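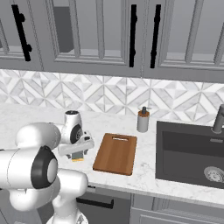 Sơn Phí replied at post 2723 that the proposal in episode five could not count, as the lovers were under the Ghanem curse when it was made.

Hussam Khasawneh read this twice. He moderated the Amside fan board and kept a log of every kiss in the series, with start and end times. The curse lifted at minute 45. The ring went on at minute 46.

He posted both times and locked the thread — then unlocked it, as the rules allowed one right of reply.

It came before midnight. Sơn had checked the Kendero cut, which ran 500 frames shorter.

Hussam opened the log and added a column.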